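From: Linnea Lunde
To: Tangen Facilities Users list
Date: Nov 19, 2021
Subject: Re: Whiteboard supplies, shared meeting rooms

Clifford Vachon wrote:
> Could the Office confirm whether departments may continue to order
> their own markers for the shared rooms? The August notice mentions
> erasers and cleaning fluid but does not mention markers. We have
> 43 on hand and would prefer to use them up.

Dear colleagues,

Departments may use existing stock until it is exhausted. New orders for the shared rooms should be placed through Wendell Abernathy, under supply code 861. Orders received by noon are normally filled within six working days.

Only dry-erase markers are to be left in the rooms. Permanent markers were used on the boards in Room 23 and the surface has had to be replaced. Please check the barrel before putting a marker on the tray, and return caps firmly after use.

Departments that wish to keep particular colors for their own teaching should store them in their own offices. Items left on the trays will be treated as shared.

Questions about charges should be sent to Rania Younis.

Linnea Lunde
Facilities Office, Tangen

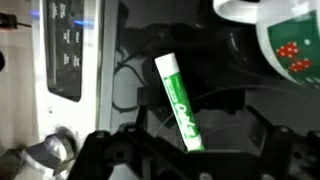

Dry-erase marker, white with green label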